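27. Januar 2023, Werkstattbuch

Tag der offenen Tür bei Brurholm, Vorführplatz 2. Aufgabe wie im September: flache Hülle vom Tisch aufnehmen, drehen, ablegen. Greifkraft auf 500 gelassen, Geschwindigkeit von 800 runter, weil die Besucher aus Arkville ihre Köpfe gern dort haben, wo der Arm hinwill.

Erste Frage aus dem Publikum: ob er auch Kaffee kann. Zweite Frage: ob er wenigstens Tee kann. Die Delegation von Clostano wollte wissen, was passiert, wenn man die Hülle schräg hinlegt. Also schräg hingelegt.
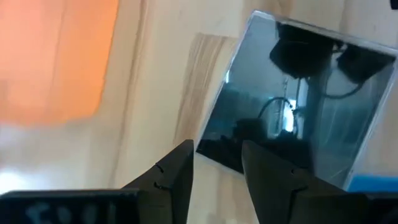
Handgelenkkamera, Finger offen, Hülle schräg. Glanzlicht mitten auf der Fläche.

Spiegelnde Oberflächen bleiben unser Lieblingsfeind. Vorschlag Brzozowska: matte Hüllen kaufen. Notiert, mit Würde.

Offen:
Licht über Platz 2 dimmen oder versetzen
Schwelle für Kantensuche neu, 79 ist zu niedrig
Log 3874 sichern, bevor es jemand aufräumt
Kekse waren um elf alle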